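Bag retrieval: wrist view vs. fixed view, matched trials
Manipulation > Learning methods > Results and replication

Tunatard
Posted January 2020

Results from the camera ablation I said I would run. The task is retrieval of a named toy from an open paper bag. The policy is Ultar with the default action head, trained on 50 teleoperated demonstrations. The same demonstrations were used for every condition; only the image inputs were masked. The three conditions were wrist camera only, fixed camera only, and both.

I ran 36 trials, 12 per condition. Condition order was shuffled in blocks so that wear on the bag would not fall on one condition. Toys were dropped in by hand from rim height and left where they landed.

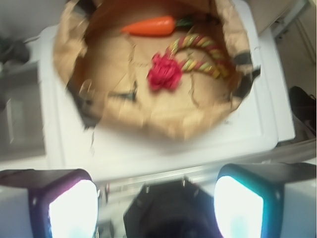
What counts as a success? The named toy has to clear the rim and stay in the grasp for three seconds, with the other toy still in the bag.

Wrist only: six successes. Fixed only: seven. Both: eleven.

The two single-camera conditions look close in the totals, but they fail differently. With the wrist view alone, the approach is good once the fingers are below the rim, and most failures come before that. The policy drifts during the reach and catches the paper. With the fixed view alone, the reach is clean and the grasp is poor. The arm stops over the correct toy and closes at the wrong height.

krisztina_t
Replied

Thanks for posting the failure split along with the totals. Two questions.

First, did you mask by zeroing the image or by dropping the tokens? Zeroing gives the network an input it has to learn to ignore, and with a dataset this size it may not learn that well. Second, were the single-camera policies trained from scratch or fine-tuned from the two-camera checkpoint?

Krisztina Tóth

Tunatard
Replied

Dropped tokens, all three trained from scratch with the same seed. I agree that one seed is thin. Training is cheap enough that I can do more, but the trials are not, and I would have to repeat the full block for each seed.

On the height errors in the fixed-only condition: I pulled the joint logs. The commanded height at closure varies much more than the lateral position does. That fits a camera that has little depth information at the bag floor, where the arm also covers part of what it is reaching for.
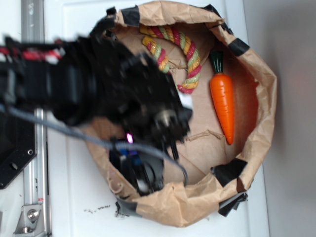 The lateral error is small enough that the fingers would have straddled the rope in nearly every fixed-only trial if they had been lower. I tried a crude fix, which was to bias the closing height downward by a constant. It traded high misses for contact with the bag floor, and the controller stopped on its force limit. I did not count those runs.

galang
Replied

I don't think the conclusion holds. You have 12 trials per cell. The difference between six and seven means nothing, and the difference between seven and eleven is suggestive at best. Work out an exact interval on each and look at the overlap. The failure split is more interesting than the totals, but you labeled the failures yourself and you knew the condition while you were doing it.

Also, a paper bag is a poor test object. It changes shape every time the arm touches it. By the last block you are testing on a different container from the one in the demonstrations.

Tunatard
Replied

The interval point is fair and I should have put it in the first post. I am not claiming a ranking between the single views. I am claiming that both views together are probably better and that the failures differ in kind.

The labeling was not blind. I can strip the condition names and have somebody else label the logs.

I disagree about the bag. A rigid bin removes the part of the problem I care about. In a bin, the wrist-only policy would have nothing soft to snag on during the reach, and the early failures would mostly go away.

a_heywood
Replied

We ran something similar on Gilby last July, with a cloth sack, and saw the same early failures on wrist only. Adding a short history of wrist frames helped more than adding the second camera did. I suspect part of your gain from the fixed view is just that it tells the policy where the arm is relative to the opening -- proprioception should give you that if the container stays put.

Did yours stay put? And what did you do about the rim?

Amber Heywood

Tunatard
Replied

It moves by small amounts after a snag. I re-center it between trials against marks on the table, but not within a trial. 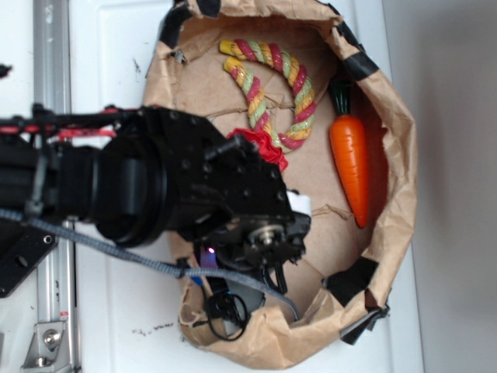 Rim handling was the least controlled part of the setup. Before each block I opened the rim outward by hand and pressed it down until it held. An untreated rim creeps inward and narrows the opening, which would penalize the wrist-only reach more than the others. The black tape over the fold is there for that, five strips of it, placed wherever the paper wanted to lift and not at even spacing. Galang will object that the strips are also high-contrast landmarks for the fixed camera. I have no control for that. Paper-colored tape would be the obvious one.

galang
Replied

I do object. A dark strip on tan paper is close to a fiducial. If the fixed-view policy is localizing on tape, then the clean reach you report is partly a property of the tape.

a_heywood
Replied

Easy to check offline. Paint the strips out of the recorded frames, rerun inference, and compare predicted actions during the reach. No new trials needed.

krisztina_t
Replied

Do the same with the toys painted out, as a reference. Otherwise you will have a number for the tape and nothing to compare it with.

Tunatard
Replied

Will do both. I need to write the masking for the fixed view first; the arm passes over the rim and the strips are hidden for part of the reach, so it has to be done per frame. Blind labels will come in the same post, along with the intervals.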